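Betmont Kitchen Vocabulary Corpus

Data card and README, release 2

Summary

The Betmont Kitchen Vocabulary Corpus is a text collection of everyday English words for food, tableware and small household objects, as written by home cooks in shopping lists, recipe notes and pantry labels. Each entry gives a surface form, a normalized form, a part of speech, a category and the line it was taken from. The corpus was built to study how people shorten, misspell and rename ordinary things when they write for themselves or for one other person in the same house.

Release 2 replaces release 1 completely. Entry identifiers were reassigned and do not match the earlier ones. Scripts that join on the old identifiers will run without error and return wrong rows.

Maintainers

Murdo Haldane maintains the annotation guide and the category list. Niall Moffat maintains the build scripts and the release files. Corrections to single entries go to Murdo; anything about encoding, file layout or checksums goes to Niall.

Contents of the release

entries.tsv – one row per entry, tab-separated, UTF-8, Unix line endings
lines.tsv – source lines with identifiers, one per row
categories.txt – the category list, with short definitions
guide.txt – the annotation guide used for this release
changes.txt – differences from release 1
figures/ – illustrations used in this card

There is no separate test split. Users who need one should split by writer, using the writer column in lines.tsv. Splitting by line leaks personal spellings from one side to the other, and scores on normalization come out too high.

Source material

The text comes from handwritten and typed notes contributed by adults in 97 households. Contributors transcribed their own handwriting or approved a transcription made by the project. Dated notes were kept, but the dates were removed from the lines. Each household could contribute up to 300 lines. Lines past that limit were dropped in the order they were received.

Two earlier collections, Grernard and Lyimo, were considered for inclusion. Grernard was left out because its line breaks had been lost and could not be recovered. A small part of Lyimo was used to test the annotation guide and is not distributed with this release.

Fields in entries.tsv

id: a string starting with "bk" followed by digits. Stable within this release only.

surface: the word or words exactly as written, including case, punctuation and misspellings. Trailing periods after abbreviations are kept.

norm: the normalized form. Lower case except for proper names. Singular unless the thing is normally named in the plural (scissors, oats).

pos: noun, verb, adjective or other. Measures such as "tbsp" are nouns.

cat: one category from categories.txt. The field is never empty. Entries that fit nowhere carry "misc".

line_id: the identifier of the source line in lines.tsv.

note: free text from the annotator. Often empty. Notes were not edited for consistency and should not be parsed.

Normalization rules

Shortened forms are expanded when the line or the rest of the same note makes the meaning clear. "Pots" becomes "potato" in a list of vegetables and "pot" in a list of things to wash. When both readings are open, the surface form is copied to norm and the note field says "open".

Brand names used as common words are kept as written and are not replaced with a generic noun. Misspellings are corrected to American spelling. A regional word is never replaced with a more common one.

Numbers attached to a word are removed from norm and kept in surface. "2x onion" has the surface form "2x onion" and the normalized form "onion".

Categories

Categories describe the thing named and ignore its use in the recipe. An onion used as decoration is still a vegetable. The order below is the order in which the annotators were told to try them. The first one that fits is used.

1. Produce. Fresh fruit, vegetables and herbs. Dried herbs go under pantry.

2. Pantry. Dry, canned and bottled goods, including oils and spices.

3. Cold goods. Dairy, eggs, meat, fish and anything written with the word "frozen". Frozen peas are in this category even though fresh peas are under produce. This is the most frequent cause of disagreement between annotators.

4. Tableware. Plates, bowls, cups and cutlery. Serving dishes count. Pans do not, even when the note says to serve from them.

5. Cookware. Pots, pans, trays, knives used for preparation, and small appliances.

6. Household objects. Things named in the same notes that are not eaten, cooked with or eaten from: candles, batteries, toys, string. A single note can supply entries for several categories, and each is labeled separately. A carrot is produce, a plate is tableware, and a Mickey Mouse figurine is a household object with the proper name kept in norm.

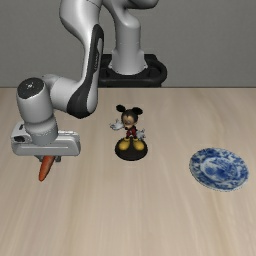
7. Misc. Anything else, including words that could not be read with confidence.

Annotation procedure

Two annotators labeled every entry independently. Where they differed, Murdo Haldane chose one of the two labels or entered a third. The original pair of labels is not part of the release. The Julten annotation tool was used throughout, with automatic suggestions turned off after a pilot on 100 lines showed that annotators accepted suggested spellings too readily.

Known problems

Hyphens and dashes were merged during transcription – the surface field has only the plain hyphen.

Some writers use one word for two things in the same note ("pepper" is the usual case). These entries were resolved one by one, and the results are uneven.

The verb entries are sparse and skewed toward recipe notes. Frequency claims about verbs should not be made from this corpus.

Intended use

Spelling normalization, studies of informal abbreviation, and teaching. The corpus contains no quantities suitable for nutrition work, and no line should be read as a complete recipe.

Privacy

Names of people, street names and phone numbers were replaced with bracketed tags before annotation. Pet names were left in where they occurred in food lines. A contributor who wants a line withdrawn can write to either maintainer with the line identifier. Withdrawn lines are removed from the next release along with their entries, and the identifiers are not reused.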